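Vaccination reminders sent twice to patients at the Winside practice
1 min read

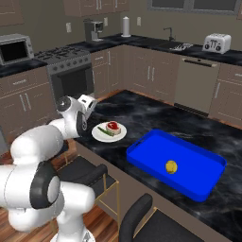 Reported by Audrey-Anne Kennedy, front desk, in June. Patients over 65 got the flu and pneumonia reminder by text, then got the same text again the next morning. The desk took up to 200 calls.

Checked the Clendonov outbox first. It shows 697 messages for 600 patients on the recall list, so the whole list was not doubled.

Damián Carrasco compared the extra messages with the patient records. All of them went to people seen by both Dr. Mansilla and the nurse clinic. Clendonov reads those as separate recalls.

Tried: turned off the nurse clinic recall and ran a test at 7:15. No duplicates, but patients seen only by the nurse dropped off the list. Turned it back on.

Tried: matched on patient number instead of appointment. Test list came out at 600 – correct.

Lautaro Espinoza asked whether home visit patients are affected. They are on the Vavura list, 178 names, and that one goes out by letter. No duplicates found there.

Change applied to the live list at 4:40 p.m. Front desk has a short text to read to callers: one shot is due, the second message can be ignored. Ticket stays open until the next recall run. Assigned to Leandro Urrutia.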